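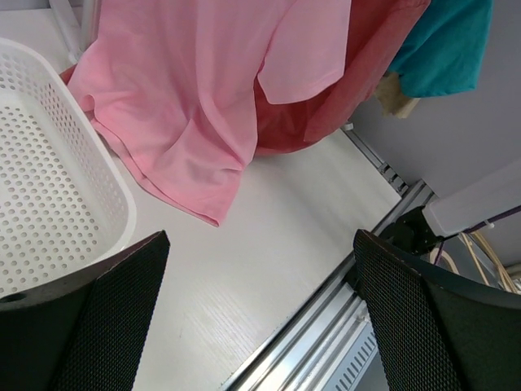

A robot's-eye view of laundry: a pink T-shirt, a white basket, and two black gripper fingers at the bottom.

Can a robot do my laundry yet?

I get letters from kids all the time, and the one question that keeps coming back is about chores. So let's talk about laundry, the chore I put off the most!

Hanging up a shirt feels easy to you. You grab it, find the neck, poke the hanger in and hook it on the rod. You can probably do it while arguing with your brother. For a robot, every bit of that is hard work.

Why is cloth so tricky?

Think about a coffee mug. It has the same shape today as it had yesterday, so a robot can learn that shape and go get it. A T-shirt is a different story. Drop it in a basket and it turns into a lump — drop it again and you get a new lump. Where did the sleeve go? Is that the front or the back? You can guess from one little fold, because you've been getting dressed for years.

Touch is a problem, too. Your fingertips can tell if you've picked up one layer of cloth or two. Lots of robot hands have just two fingers, and they can pinch a shirt and a sock together without noticing.

Two arms are better than one

Try putting a shirt on a hanger with one hand behind your back. (Go on, I'll wait.) Annoying, right? That's why many laundry robots get a pair of arms. One can reach for the clothes while the other works up by the rod, but they also have to stay out of each other's way.
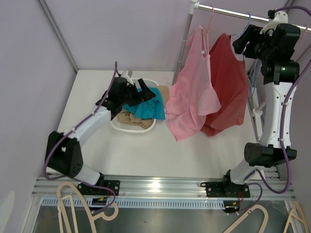
So, can they do it or not?

Sort of! Robots in labs can fold towels and hang up shirts, but they are often slow, and a shirt they haven't met before can mix them up. Vacuuming the floor is a chore plenty of home robots already do. Emptying the dryer, matching the socks and putting it all away in your messy closet is much harder.

For now, your shirts are still your job — and mine are still in a heap on the chair.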